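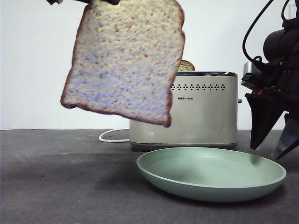 How often do the finger pads on a bread-handling arm need to be changed?
Every 20 shifts on ours, sooner if the pad edge has gone shiny or you can feel a step in it with a fingernail.

Longer version in this thread, as I've had the same thing in my messages four times this month. This is for the two-arm toast cell at Lultby. Yours may be different.

Pads first. We use the Flitex soft ones, the thin kind. They come on a backing sheet and people like to peel them with a knife. Use your thumb. A nick in the edge turns into a tear within a few days and then you're changing it again.

Wipe the finger with alcohol, let it dry, press the pad on and hold it. I count to 40. Then leave the arm parked for an hour before it grips anything. Lautaro Medina skipped the hour in October and we spent an afternoon looking for a pad that had gone into the crumb tray.

Change both pads on a gripper together. One new and one old means the slice gets pulled to one side when it closes, and you'll be chasing an offset that isn't in the program at all.

Grip force. Sandwich bread needs almost nothing. We started at the factory default and went through a lot of bread with thumbprints in it. We're now at 5 percent closing force, slow close, and the width is set by position with force only as a stop.

Fresh bread and day-old bread do not grip the same. If you tune on day-old, the first soft loaf will fold at the crust. Tune on the softest thing you plan to run.

Crumbs. They get into everything. The finger slides are the worst place - a bit of toast in there and the gripper reports closed when it's a hair open. Dry brush, then vacuum. No compressed air near the slides, it just drives the stuff further in.

Toaster position. Ours is an ordinary two-slot one and it doesn't weigh much, so the lever push walks it backward a little at a time. Azadeh Golestani put two low stops behind the feet and we check it against a paper template at the start of each shift. Before the stops we were re-teaching the slot every couple of days.

Someone asked why we don't bolt it down. It comes off for cleaning every night and I'd like it to go back on without tools.

Cables. Look at the loop on each arm with the arm at full reach, and again folded in close. You want slack at both. If it rubs anywhere, move the clip. Don't add tape. Tape hides the wear and leaves glue on the sleeve.

And check the toaster's cord while you're down there. Keep it out of both arms' sweep. We had an arm hook one early on. No damage, but the toaster came along for the ride.

Order for a restart after cleaning, since Fatemeh Shirazi asked me to write it down:
plate back on its mark
toaster to template
home the left arm, then the right
open and close each gripper empty, read the width
one slice through at slow speed
then full speed

If the empty width reads off, stop there and clean the slides again. Don't zero it out in software to make the number look nice. I did that once and it cost me most of a day.

Logging. We write pad changes in a notebook hanging on the cell. Date, which arm, initials, cycle count. The last left arm pair came off at 441 cycles with a torn corner, which is early for us. Cause was a burr on the finger edge. A minute with fine paper fixed it.

Chutima Pongsiri asked if the Wudari pads fit. They fit the finger but they're thicker, so you have to redo the closed width. We ran one set and went back. They were fine, I just didn't want two sets of numbers in the program.

Still open: the right arm is slow to wake up after the lunch stop. Tabrizi support wants the controller log and I'm sending it tonight. Will add to this thread when I hear back.

Edit for Amirhossein Akbari - yes, same alcohol wipes as for the table. Just not the lemon ones.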